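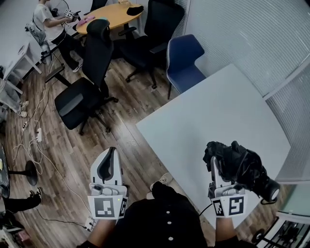 How to Write a Singer's Bio for a Festival Program

By Teófilo Ospina
March

Most festivals ask for two versions of your bio, a short one for the printed program and a longer one for the website. Write the long one first and cut it down.

Check the limit before you start. Killard, the summer festival I help with, allows 562 characters in print, spaces included. Other places go by words, and 200 words is a common ceiling for a web page. If the form doesn't say, ask the booking office.

1. Open with your name and what you sing. "Teófilo Chambi is a baritone who sings boleros and Andean waltzes" does the job. Leave your childhood for later, or leave it out. Readers are holding the program in the dark and want to know what they are about to hear.

2. Name the people on stage with you. If you have a regular pianist or a trio, give their names and instruments in the second sentence. Check the spelling with each of them, accents included. Our printer once set the guitarist Vũ without the mark over the u, and that went out on every copy.

3. Pick one or two past shows. Choose rooms the local audience might know. A long list of clubs reads like a tour poster and takes up half your space.

4. Mention recordings by title. Give the year if it is recent. If your first album came out in 2000, say so only if people still ask for it. Chambi's bio used to list all his records, and now it has just "Etwood," the one he sells at the door.

5. Use a press quote only if you can say who wrote it. Keep it under ten words. Don't trim it in a way that changes the meaning.

6. Write in the third person and the present tense. The announcer may read it aloud, and "I" sounds odd coming from someone else.

Now read the whole thing out loud at a normal pace. Any sentence you run out of breath on should be split. Take out "unique," "passionate" and "critically acclaimed."

For the short version, keep steps 1 and 2 and one item from step 4. Paste it into a plain text file and count the characters there. Formatted files sometimes carry curly quotes and odd spaces that come out as symbols on the page.

Send both versions in one email with your name in the file names, and put the date of the last edit at the bottom. Bios get reused for years, and an old one will mention a band you left.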